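4. The packing task

4.1 Set-up and procedure

Of the jobs we tried in the Lorkcombe workshop, packing a bag was the one everybody agreed would be easy, which should have warned us. The build described in Section 3 had by then stacked cups and sorted bolts with something like dignity. Cloth has no such manners. A bolt stays the shape it was when you last looked at it; a jacket is a different shape each time and has no strong feelings about which.

The task was kept plain. One arm holds the bag open while the other brings the garment to it (Figure 4, a and b). Both arms are driven by hand from the leader pair, and the Drolum recorder stores joint angles and all camera views together. A trial ends when the garment is inside the bag, or when the person driving gives up, a category we had to add on the first evening.
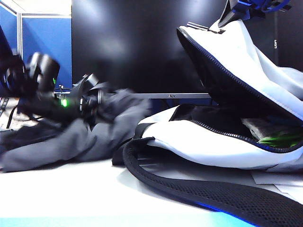 We began on 2nd March and logged 753 trials before the bench was wanted for other things. Of these, 164 were thrown out for faults of our own making, chiefly a cable that worked itself out of its socket whenever the elbow was fully bent. A further 100 were set aside for testing and not looked at again until the model was finished. We did not iron, fold or otherwise improve the garment between trials. Dambrauskienė's method asks for a fixed starting fold, and we followed it for one afternoon before admitting that our folding varied more than our crumpling did.

4.2 What the wrist camera adds

The fixed view is good for telling where the bag is and poor for telling what the fingers have got hold of. The wrist view (Figure 4b) has the opposite habits. Once the gripper is close to the cloth there is little else to look at, and quick movements smear what there is. We had meant to drop blurred frames, as the Levthorpe build does, but that would have left us with a fine record of the arm standing still. 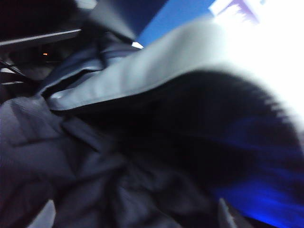 Blurred frames were therefore kept, and the exposure shortened as far as the workshop lighting allowed – not very far. Training with both views took 1082 minutes on the one graphics card we own, against a slightly shorter run with the fixed view alone. The extra time was mostly spent listening to the fan.

Figure 4. The packing task. (a) Fixed camera: a dark grey garment and an open white backpack. (b) Wrist camera: dark padded fabric at close range, with motion blur.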